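Minutes, shared workroom get-together, April 20, 2026

Keith Naylor chaired, I took notes (badly, sorry, my pen gave up halfway and the rest is from memory). Six of us were there and Aaliyah Leclerc joined by phone from the Sundell office.

**Last time's minutes.** Fine, apart from me spelling Pangaribuan three different ways. Fixed now!

**The long table.** Most of our time went on this one. Keith loves the brown paper covering and wants to keep it for good. I like it too - small parts show up so well against it, and you can pencil a note right where you're working. Aaliyah asked if we should switch to a rubber mat instead, but the quote she got from Wekudness was $199 and we all went a bit quiet. Agreed: paper stays, and we change it whenever it gets scruffy. Keith will order three more rolls.

We also talked about keeping the tabletop clear. I'm all for it (I know, I'm the one who leaves mugs everywhere). The rule we settled on is that only the piece you're working with goes on the paper, and the rest waits on the shelf until you need it. 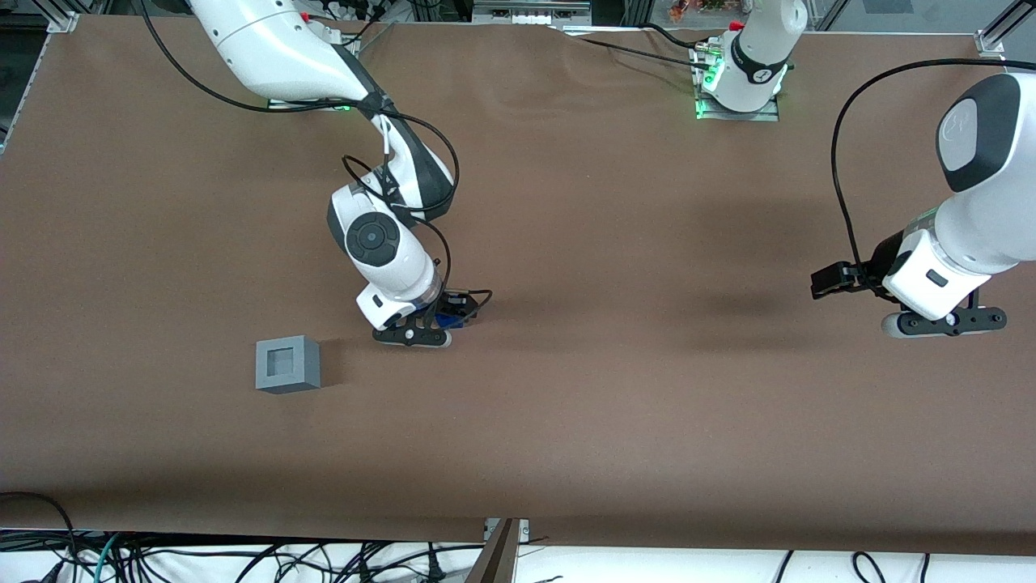 *The long table with its brown paper and one gray block out.*

**The blocks.** There are 13 in the set from Werkum and they've been living in two different drawers, which drives me up the wall. Aaliyah suggested one shallow tray with a label on the front, and everybody liked that. I said I'd find a tray. We had a long side chat about whether the ones with the square hole should be kept apart from the solid ones - Keith says yes, I say life is short. Left open for now.

**Shelf by the door.** Still wobbly. Keith has the right screws at home and will bring them in.

**To do**

- Keith: paper rolls, shelf screws
- Me: tray and label
- Aaliyah: tell Wekudness thanks but no thanks on the mat

**Anything else.** Aaliyah wants the heating turned down in the afternoons, and I want it turned up, so we'll be back on that in a later meeting. We wrapped up early and Keith locked up.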